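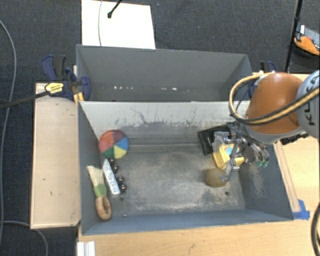 KUKA arm reaching into a gray bin.

I bought a new catcher's mitt in March and I've now caught enough games with it to say something useful. It's the Korkodix 33.5 inch, the one with the closed web. I catch in an over-35 league, mostly seven-inning games, and my old mitt had been relaced so many times that the pocket was all over the place.

First thing: it was stiff. I could barely close it out of the box. The shop offered to steam it and I said no. I put conditioner on the hinge and the heel, one thin coat, and then played catch with it for 13 evenings before I used it in a game. My brother-in-law's Surkow was soft after a weekend, but it also went floppy in the thumb by the end of its first season, so I didn't mind the wait.

The padding is good. Lungile Mabuza throws harder than anyone else on our staff, and with the old mitt I'd have a sore index finger by the fifth. I still use a thin Fendow glove underneath, mainly for sweat, and I haven't had the bruising this year.

The pocket sits a little deeper than I like. Getting the ball out on a steal attempt takes a bit more digging, and I threw late on a couple of runners early on. I took some slack out of the web lace and that helped. If you have small hands you may want to try the 32.5 instead – the wrist strap on mine is on the last hole and it still moves a little.

Laces are fine so far. One at the base of the thumb has stretched and I'll replace it over the winter. The stitching around the heel hasn't moved. The black dye came off on my palm for the first 9 games or so of sweaty weather, then stopped.

I also tried a Kekana at the store, and it felt better on the hand right away. It was lighter too. The padding at the heel seemed thin to me, though, and I block a lot of balls in the dirt – our field at Kekana prices would eat a mitt in two years.

Next job is shin guards. Mine have lost a strap clip on the left leg and the knee cap rattles when I run to back up first.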